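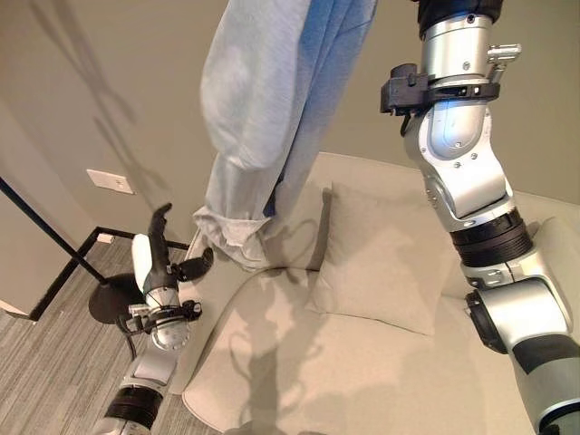 Texto: Yi-an Yang. Revisión técnica: Eamon Mulligan

Seguro de hogar para inquilinos Flenmont

El seguro de su casero cubre la casa de su casero. El sofá, la bicicleta y ese televisor que todavía está pagando son asunto suyo, y Flenmont existe para cuando el vecino de arriba decida cambiar él mismo la grifería.

Es una póliza de contenido y responsabilidad civil para quien vive de alquiler. La comercializa Flasanico, correduría que lleva años leyendo condiciones generales para que usted pueda seguir sin leerlas. Las hemos dejado en 23 páginas. Sabemos que es mucho; la versión anterior tenía 44 y un glosario que necesitaba otro glosario.

Qué cubre

Daños por agua, incendio, humo y fenómenos eléctricos en muebles, ropa y electrodomésticos.
Robo dentro de la vivienda, con cerradura forzada. Dejar la puerta abierta para que corra el aire se considera ventilación.
Responsabilidad civil frente a vecinos y propietario, incluida la bañera que se quedó llenando durante una llamada con su madre.
Cristales, vitrocerámica y loza sanitaria.
Alojamiento provisional si la vivienda queda inhabitable. Que no le guste el papel pintado no cuenta.

Qué no cubre

El desgaste, la polilla y las mudanzas hechas por amigos a cambio de pizza. Tampoco el dinero en efectivo, por muy bien escondido que esté entre los calcetines. Las joyas y los instrumentos musicales se declaran aparte, con factura o tasación.
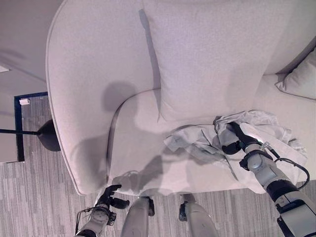

Catálogo de productos, n.º 3

Modalidades

Flenmont Ban: contenido a primer riesgo, sin inventario previo. Pensada para estudios y habitaciones. Franquicia en daños por agua.
Flenmont Prurkar: contenido a valor total, con reposición a nuevo y sin franquicia. Exige declarar lo que se tiene, ejercicio que suele acabar con dos bolsas camino del contenedor de ropa usada.

Las dos pueden pagarse al año o por trimestres. En abril actualizamos las tarifas; avisamos por carta a los 3.437 titulares y contestaron bastantes, no todos con cariño.

En caso de siniestro

Cierre la llave de paso, haga fotos y llame, a ser posible en ese orden. Los partes los lleva Seon-mi Seol y las peritaciones, Mandla Jacobs, que agradecerá que no tire nada antes de su visita. Guarde las facturas. Si no las tiene, sirven extractos bancarios o fotografías en las que se vea el objeto.

Contratación

Necesitamos el contrato de alquiler, un documento de identidad y los metros de la vivienda, sin contar el optimismo del anuncio. Pavithra Acharya prepara los presupuestos y contesta hasta las seis de la tarde.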